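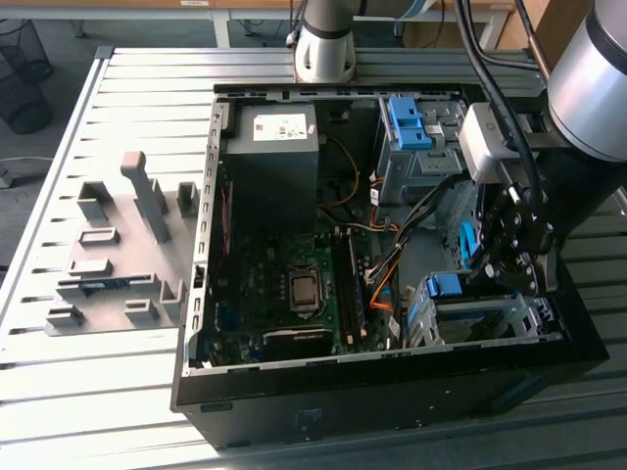 Lodeo公布旧台式机拆解研究新进展：机械臂学会"先松一松，再往外拔"

凡是自己动手拆过旧电脑的朋友，大概都还记得那种感觉：螺丝好办，盖板也好办，最磨人的是里面那一把缠来缠去的线。插头卡得紧，手指伸进去又使不上劲，用力大了怕把座子一块儿带起来，用力小了它纹丝不动，有时候折腾了半天，才发现旁边还有一个小卡扣没有按下去。Lodeo实验室的几位研究人员这一年多来琢磨的，恰恰就是这件人人都嫌麻烦的小事。4月5日，他们在内部开放日上介绍了一套名叫Prikar的拔插方法，并且把测试结果一并拿了出来，我们也有幸在一旁听了整整一个下午，收获不小，茶也喝了好几杯。

先说说成绩。在这一轮测试里，机械臂一共做了400次线缆插头的拔除，没能完成的有20次，其余的都在没有损坏插座的前提下顺利拔了下来。对于习惯了看流水线视频的读者来说，这个数字也许不算惊人，可是别忘了，这里用的都是回收来的旧机器，型号杂，年头也杂，机箱里的走线更是一台一个样，有的前任主人扎得整整齐齐，有的干脆就是一团。同样是一个电源插头，在这台机器里露在外面，到了那台里面就压在硬盘架底下，机械臂得先想办法把手伸进去，才谈得上拔。

为什么偏偏要拆电脑

项目负责人Nataša Delić跟我们聊起缘由的时候，讲得很细。她说最初组里考虑过好几种对象，小家电、打印机、路由器都在名单上，后来选中台式机，一来是回收点里这类机器多，拿得到；二来是它里面的东西种类全，有硬的金属架，有软的线，有一压就弹开的卡扣，还有插得很牢的内存条，"一台机箱差不多就是一本练习册，从容易的到难的都有，翻到哪一页都能练一阵子"。

现在很多地方处理旧主机，走的还是整机破碎再分选的路子，快是快，但好好的内存、硬盘、电源也跟着一起碎掉了。Delić希望将来能多保留一些还能用的零件，让它们换个地方继续干活。与Lodeo合作的回收企业Baudry也是看中了这一点，从去年12月起陆续送来了一批机箱，供组里拆了装、装了拆。Baudry的师傅们还专门来讲过课，告诉大家哪几种卡扣最容易断，哪些插头要捏住两侧、哪些得按住上面的舌片。Delić笑着说，那两堂课的笔记到现在还贴在她办公桌旁边，纸角都卷了。

工作台上，机箱是侧躺着放的，侧板已经卸掉，开口朝上，旁边是一块灰色的塑料夹具板，上面立着高低不同、形状各异的托座。机械臂装着黑色的夹爪，从上方往机箱里伸。她说把机箱放倒是组里早早就定下来的做法，线和零件都朝着上面，机械臂不必弯着腰去够，人要检查也方便。

方法本身讲的是什么

Prikar的思路，用组里另一位成员Hafiz Wijaya的话说，就是"教它像一个有耐心的人那样去拔"。Wijaya主要负责控制部分，说起话来不紧不慢，很适合讲耐心这个话题。他解释说，早先的版本是这样工作的：相机找到插头，算出一个抓取姿态，夹住，然后沿着一条直线往外拉，拉到力超过上限就停下来报错。这套流程对付宽松的插头没有问题，一遇到紧的就不灵了，要么半路打滑，要么早早地就触发了上限，停在那里等人来救。

新方法把拔的过程拆成了许多很小的动作。夹爪夹稳以后，先轻轻往外带一点，感觉到阻力，就稍稍往左偏一下，再往右偏一下，看看哪个方向松动得多，然后顺着那个方向再走一小步。每一小步最长不超过2毫米，走完就重新判断一次：力有没有降下来，插头有没有跟着动，线有没有被绷紧。要是发现阻力一直不降，它会退回来，换一个夹持的位置再试，省得在一个错误的角度上较劲。

听起来很像我们自己拔插头时候的样子，一边晃一边拉，嘴里说不定还念叨两句。Wijaya承认，灵感的确就是从这里来的。组里为此采集了1,955段拔插示范，由操作员遥控机械臂完成，每一段都同时记录了画面、关节位置和夹爪处的受力。模型从这些示范里学习的重点，是人在感到阻力之后的那几下调整，至于最后那一下干净利落的拔出，反倒占不了多少分量。

他们还花了不少心思在画面上。固定在工作台一侧的相机看得到全局，知道机箱在哪里、夹爪到了哪里，可是一旦手伸进机箱，关键的地方就常常被夹爪自己挡住。所以手腕处另外装了一个小相机，跟着夹爪一起往里走，专门看指尖附近那一小块地方。两路画面合在一起送进模型，模型自己去学什么时候该多看哪一边。Wijaya说，把腕部相机关掉再跑一遍，机械臂接近机箱时的动作还是很流畅，到了要对准插头的时候就开始犹豫了，"像是人闭着眼睛找钥匙孔"。

腕部相机的视角看多了，也就明白这活儿有多挤。硬盘架、主板和好几束颜色不同的线挨在一起，夹爪的连杆从中间伸过去，黑色的指尖碰到的是一个白色插头，浅蓝色的SATA线就在近旁弯着。要在这样的地方下手，差一点点就会碰到别的东西，也难怪组里的人总说，拆机箱一半的功夫花在"怎么伸进去"上面。

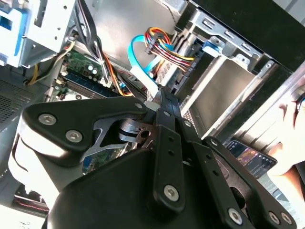
那20次没成功的，都卡在了哪里

我们很欣赏这个组的一点，是他们愿意把失败摆出来慢慢讲。Delić把没有完成的那些记录从头到尾看了一遍，又拉着Wijaya再看一遍，最后归成了几种情形。

最常见的一种是线挡着线。机械臂看到了要拔的插头，可是上面横着另外一束线，夹爪往下走的时候把那束线也带了进去，夹住的就成了两样东西。人遇到这种情况，会很自然地用另一只手把碍事的线拨开，机械臂目前还不会主动去拨，只会绕，绕不过去就放弃。

还有一种与卡扣有关。有些插头上的小舌片年头久了，有点发硬，要按得很深才肯松开，夹爪的指尖按下去的深度不够，后面怎么晃都是白费力气。更麻烦的是，从外观上很难看出一个卡扣到底松开了没有，只能靠拉一拉的手感来猜。组里打算在指尖上再做些文章，让它按下去的时候能感觉得更细。

剩下的几次原因比较零散，有一回是插头外壳本来就有裂纹，一夹就变了形，系统很谨慎地停了下来。Wijaya觉得这一次虽然记作未完成，但停得好，他宁可要一个懂得收手的机械臂。Delić听了直点头，说统计表里还是得照规矩写，该算失败就算失败，这一点没得商量。

与现有工具的衔接

除了拔插本身，这次开放日还介绍了一个配套的小工具，名叫Goneck，负责在每台机箱开拆之前先排一个顺序。它会根据俯视画面认出里面的主要部件，然后给出建议：先拔哪根线，后取哪个件，哪一步做完之后需要重新看一眼。顺序排得好不好，对后面影响很大，比如挡在硬盘架前面的电源线要是没有先处理，后面的动作就全得等着。

目前Goneck给出的顺序还需要有人确认，操作员可以接受，也可以拖动调整，调整的记录会保存下来，留着以后改进用。Baudry的一位现场主管试用之后提了一条意见，希望界面上的字能再大一些，戴着手套点屏幕的时候按钮也不要挨得那么近。组里当场就记下了，据说新的版本已经在改。

至于工作台上那块带托座的夹具板，则是为后面的环节准备的。研究人员希望机械臂在取下小零件以后，能够把它们放到固定的位置上，摆正、摆稳，方便下一步检测。放置这一部分不在此次公布的测试范围之内，Delić只说进展还不错，等攒够了数据再来跟大家细讲，请各位多一点耐心。

接下来的打算

问到以后的安排，Delić最先提到的是第二只机械臂。既然许多失败都出在"缺一只手去拨线"上，那么让另一只手臂来帮忙就是很自然的想法：一只拨开、托住，一只去夹、去拔。难处在于两只手臂挤在同一个机箱上方，谁先进谁后退，怎样不打架，都得重新学。Wijaya说他已经试着录了一些双臂配合的示范，遥控的人得同时照顾两边，录一阵子就要歇一歇，比单臂累得多。

其次是换更多样的机箱。眼下的测试以常见的立式机箱为主，小型主机和一体机还没有碰过，那里面的空间更紧，螺丝也更短更小。Baudry答应继续供应机器，并且会有意识地多挑一些"脾气不好"的送过来。

组里还计划把示范数据整理出来，分批开放给同行使用，包括那些没有做成的片段。Delić认为失败的片段对别人同样有帮助，只是整理起来费时，每一段都要有人看过、写上说明，眼下这项工作正在一点一点往前推。希望提前了解数据格式，或者手里正好有旧主机愿意提供的单位，可以通过Lodeo实验室的对外联络邮箱与项目组联系，来信请注明机型和数量，组里会逐一回复，稍慢几天也请见谅。

开放日结束的时候天色已经不早，还有几位来访者围在工作台边上，追着Wijaya问夹爪力度上限是怎么定的。他从抽屉里翻出几个不同松紧的插头，请大家自己拔拔看，再把各自的感觉说给他听。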